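I've been on the veg side at Clakdale for long enough that my hands do the work without asking me. You pick up a pepper, you turn it, you know. Soft shoulder, split, bit of scarring near the stem, fine, not fine. So when they told us in April that an arm was coming in to do part of the tray packing I had the reaction you'd expect, and then I had a biscuit, and then I went and asked if I could be one of the people who trained on it. Better in the room than outside it, I thought!

The training happens upstairs, away from the line. There's a white table, the arm, a plate and whatever peppers I've carried up from the cold store that morning. You'd think it would be all computers (I was dreading that bit) but most of my day is deciding where to put vegetables. On their side, standing up, close together, facing the wrong way. Then the arm has its go, and I write down what happened on a sheet, and we set up the next one.
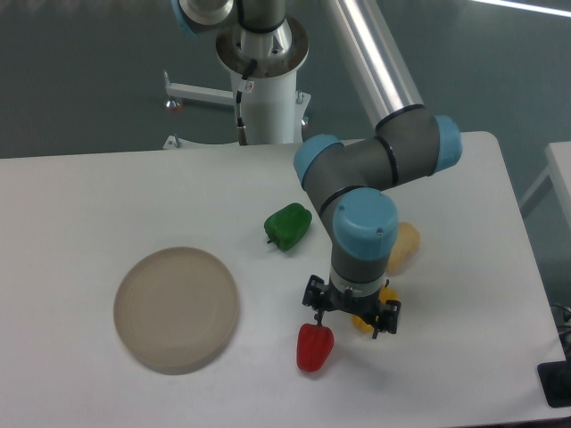

Bożena Kubiak is doing it with me. We've shared a bench for years and we'd never once talked about how we pick things up, why would you? Now we have whole arguments about it. She goes in from above, always, and I tend to roll things towards me with my little finger and catch them, which I had no idea I did until the installer from Lumbantobing asked me to slow down and show him. I felt like I was being asked how I walk. He was nice about it. He wrote "finger roll" on his pad and underlined it.

Anyway, what does it change? I keep being asked this, mainly by my sister. For the people downstairs, so far, not very much. The plan is that the arm takes the mixed colour trays, the ones that kill your wrists by the end of a shift, and we keep the grading. Two of us move over to running it, four stay on the bench, and management have said in writing that they aren't cutting hours this year. "This year" got a few looks in the canteen, I'll be fair about that. The Fundisside site went through the same thing before us and people from there tell you completely different stories depending on which shift they were on.

The money's slightly better for the two of us on it, which is awkward. I didn't expect it to be awkward — I thought people would just be pleased or a bit jealous and get on with it — but one of the older women has gone quite cool with me, and I do understand. She's got the best hands in the place and she was never going to put her name down for something with a screen.

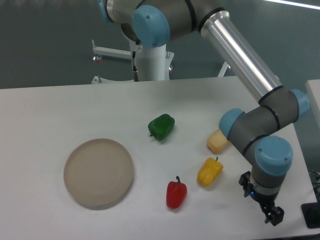

I miss the talking as well. On the bench you're elbow to elbow and you know everyone's business by ten in the morning. Upstairs it's me and Bożena and the sheet. We do 100 set-ups a day when it goes well and 60 when it doesn't, and on a 60 day I come home crabby and my feet don't hurt at all, so I can't even complain properly.

My wrists are better, though. I noticed it opening a jar of beetroot. I'd been handing jars to other people for so long I'd forgotten it was something I used to do myself.

Next thing is the software, a package called Cloneo, which we're meant to get our own logins for once the office sorts out who pays for what. Then a trial on the real line with the real trays, early shift, everyone watching. I've asked for the cool older woman to come up for a morning before that and have a go at laying the peppers out. She hasn't said yes. She did ask what time we have our break up there, so I've told her, and I've said I'll bring the good biscuits.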